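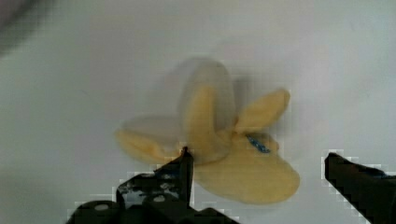
Wrist camera view, fingers at the toy banana.

# Inspection checklist with comments: Garley tabletop arm kit, trial unit at Grellstead

Month: May. Status of this sheet: first full pass, comments typed up the same evening while they were still fresh. Please read the comments as well as the ticks, as a good half of what I'd want you to know before signing anything is in the comments.

Garley sent the kit on trial with a gripper, a wrist camera and their own setup guide, and we put it to work on the play kitchen table, which is the job we'd be buying it for. I've used the Wutgate sheet as a starting point and added lines where our room needed them. Marks are **OK**, **OK with note**, **Fix first** and **Not checked**.

## A. Before power

- [x] **A1. Base bolts tight, no rocking when pushed by hand.** OK. I leaned on it from both sides with the arm parked and felt nothing give.
- [x] **A2. Table stable and level.** OK.
- [x] **A3. Emergency stop in reach of the operator's chair.** OK with note. It reaches, but only if you sit on the side Garley's guide tells you to sit on, and I know perfectly well that half of us will drift round to the other side where the light is nicer. I'd like a longer lead before we keep the unit.
- [x] **A4. Supply lead free of damage, plug seated fully.** OK.
- [ ] **A5. Floor marking in place.** Fix first. The tape kit comes with the full order and wasn't in the trial box. We can lay our own in the meantime, and please let's do that before the Sunday visitors.

## B. Table and props

A word on why this section is longer than the one Wutgate gave us. Their sheet was written for a bench with parts bins on it, everything square and hard and heavy enough to stay put. Ours has a ketchup bottle lying on a plate, a strawberry, a colander and a bowl with something round and orange in it, and every one of those behaves differently when a finger brushes it. So I've asked more questions about the props than anybody strictly needs to — better now than later, I think!

- [x] **B1. Props are the approved set, no real food or glassware.** OK. Everything came out of our own box and I checked it against the lid list. The trial unit is cleared for the play set only, so please don't be tempted to bring in a mug from the staff kitchen.
- [x] **B2. Appliance prop is unplugged and carries no live parts.** OK. I looked behind it and felt along the back as well.
- [x] **B3. Nothing tall standing in the sweep of the forearm.** OK with note. The oven is the tallest thing we set out, and the gripper comes in over the top of it on some moves. I'd keep it at the side and resist the urge to bring it forward.
- [x] **B4. Pans and long-handled utensils kept to the edge.** OK with note. The green spatula ended up with its handle over one of the pans, and a handle like that is a lever waiting for somebody's sleeve. Lay it flat on the table, please.
- [ ] **B5. Floor around the table clear.** Fix first. There was a yellow and red thing down on the floor by the rail. It's an easy one to put right, and I'd like it to become a habit before each run.

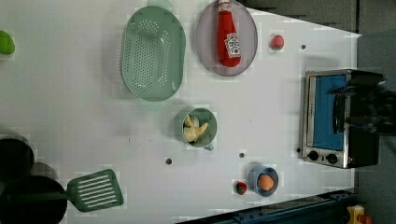

## C. Arm and cabling

- [x] **C1. Covers and shells seated, no open gaps at the joints.** OK. I ran a fingernail round each seam with the power off. The finish is nicer than I expected from a kit at this price.
- [x] **C2. Joint movement smooth by hand in free-drive.** OK. It takes a firm push at first and then it's lovely.
- [ ] **C3. External cables secured along their length.** Fix first. This is the one I feel most strongly about. The cable at the wrist stands off in a loop, and the guide tells you to leave slack for the last joint, which is fair enough, but it gives no figure for how much and no clips to hold it. I went through the box twice looking for them. If Garley can supply clips, or tell us which ones they use themselves, I'll happily change this to an OK. 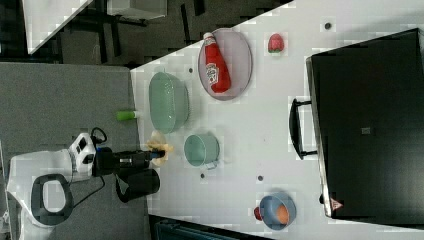
I did put the cable question to their support line the same afternoon, and they were very kind about it and promised a proper answer in writing. Until that comes, the rule for our room is that whoever starts a run looks at the wrist first, turns the last joint slowly both ways, and makes sure nothing is pulled tight or hooked on anything. It takes hardly any time and I'd sooner we did it than argued about it.

- [x] **C4. Camera mount tight and clear of the fingers.** OK. Checked with the supplied key.
- [x] **C5. Connectors pushed fully home.** OK with note. Push them in with your thumb and give a light tug back. Don't use the cable as a handle, even in a hurry.

## D. Gripper

- [x] **D1. Fingers free of sharp edges.** OK.
- [x] **D2. Grip force set to the low setting for soft props.** OK. The toy banana is fabric and will forgive a great deal, so it's a good first object for a new operator. Please start people there and let them move on to the bottle once they've got the feel of it.
- [x] **D3. Fingertips wiped.** OK. Dry cloth only, according to the guide.
- [ ] **D4. Release on loss of power tested.** Not checked. I wanted a second person in the room for that one and had run out of day.

## E. Stop and restart

- [x] **E1. Emergency stop tried 6 times, at different points in the move.** OK. It stopped every time, with a small sag at full reach that I've noted for Garley.
- [x] **E2. Arm stays still after the stop is released, until told to go.** OK.
- [x] **E3. Speed limit set to 80 millimeters a second for training.** OK. It looks slow from the chair and feels quite quick enough when your hand is near it.
- [x] **E4. Run log saved.** OK. The log shows 19 runs for the session, which agrees with my own pencil marks.
- [ ] **E5. Wrist clearance over props checked at the lowest working height.** Fix first. With the arm reaching down the middle of the table, the wrist cable crosses the edge of the plate and comes close to the bottle cap. Move the plate over toward the colander, or raise the approach height in the menu (page 229 of the guide, under a heading you'd never guess). I'd do both.

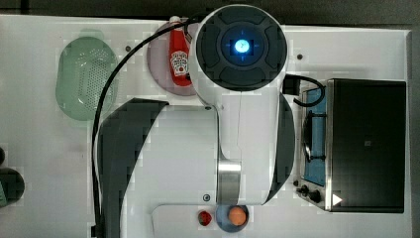 ## F. Overall comments and what happens next

I like this kit, and I'd say so to anyone who asked. It's well made, the stop works as it should, and the low speed setting is easy to find. My worries are the cables, the stop lead and a guide that hides useful things at the back. The Arango kit we tried before had a much clearer book, though I didn't care for its gripper at all.

Open before we agree to keep the unit:

- [ ] Written answer from Garley on cable slack and clips (C3)
- [ ] Longer lead for the emergency stop (A3)
- [ ] Power loss test with two people present (D4)
- [ ] Tape on the floor and the floor cleared (A5, B5)
- [ ] Plate moved and approach height raised, then E5 checked again

Supervised use on the play set may carry on at training speed once the C3, A5, B5 and E5 items are dealt with. D4 should be done before anyone new sits down at it. I've left the pencil copy in the tray by the door with the hex keys, and the smallest key goes back in its slot, please, as it's the only one that fits the camera mount.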